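Minutes, Stodarside Tenants' Association, November

I'm taking notes again, so please forgive the rambling. We started at 7:10 in the downstairs room and had enough people to vote, just barely.

**Last month's minutes.** Approved, with one fix. I wrote that the Flirnach Street gate would be locked at night. It will be latched. Sorry, Colm!

**Laundry hours.** This took forever (you all know why). The early crowd wants to start at six, and the folks in 37 and 43 sleep right above the dryers. We landed on seven to ten, every day, and I'll put up a new sign. Colm Moriarty voted no and asked me to write that down – so there it is, Colm.

**Shared kitchen.** We talked about what stays out on the table and what goes back in the cupboard. The toaster oven stays out. Please wipe up your crumbs and unplug it when you're done.
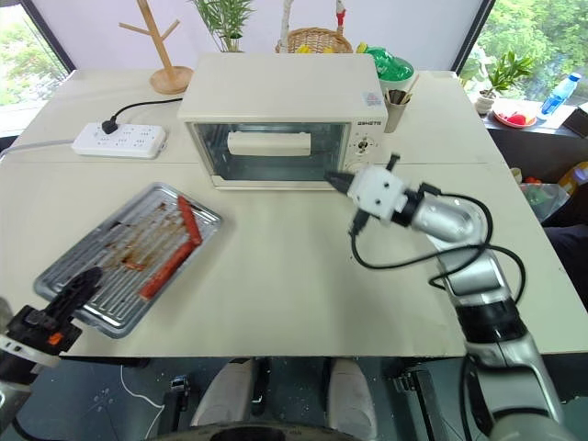
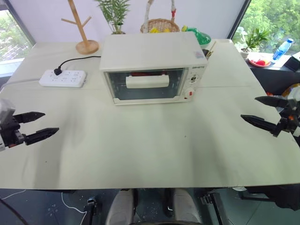
The kitchen sign-up sheet moves to the hallway board starting next month. Two-hour slots, and you can swap with a neighbor if you both initial it.

**Bike shed roof.** Weerakoon came out to look and quoted us for a patch or a whole new roof. I love a bargain, but the patch only comes with a one-year guarantee, and we've been down that road before. We're asking Floleo for a second price before anybody signs anything.

**Money.** We agreed to spend up to $100 on hallway light bulbs and a decent doormat. $64 from the summer cookout is still in the envelope and goes toward that.

**Other stuff.** The stroller by the back stairs needs to move. If it's yours, please come get it!

Wrapped up at 8:25. I still have somebody's green umbrella.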